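Feston Elementary Activities Records: Data Card

Summary

The Feston Elementary Activities Records list student participation in before-school, lunch recess, and after-school groups at the Zunalthorpe campus. The set covers one school year and contains 4000 rows. Each row is one student's attendance at one meeting. Student names have been replaced with a code that stays the same through the year.

Contents

activities.csv holds one line for each group, with its grade range, meeting place, and staff sponsor.
attendance.csv holds one line for each student at each meeting.
calendar.csv holds meeting times and canceled dates.

Eight groups are listed. They include chorus, recorder club, chess, yearbook, and the Pilimo reading circle. Most meetings last 45 minutes. Groups that meet at lunch recess are marked with the letter L in the session column. 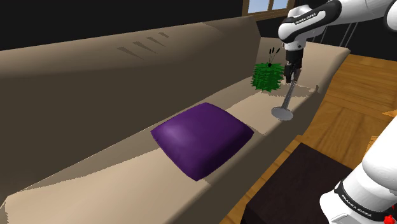 Sofa with purple cushion, computer rendering.

Collection

Sponsors took attendance on paper and turned in their sheets to the front office at the end of each month. The sheets were then entered in Greco, the school's records program, and exported in July. Jouko Suominen checked the export against the paper sheets and corrected 70 entries, most of them students recorded under the wrong grade.

Known Limits

Chess has no attendance for the first month of school. Yearbook did not separate working sessions from drop-in help, and both appear under the same code. A blank in the arrival column means that the time was not written down. It should not be read as an absence.

Permitted Use

The records may be used for scheduling, room planning, and class projects in the district. Users may not attempt to match student codes with names. Copies may not be posted on a public site without written permission from the school.

Contact

Raimo Rautiainen, Activities Office, Feston Elementary. Corrections should include the file name and row number.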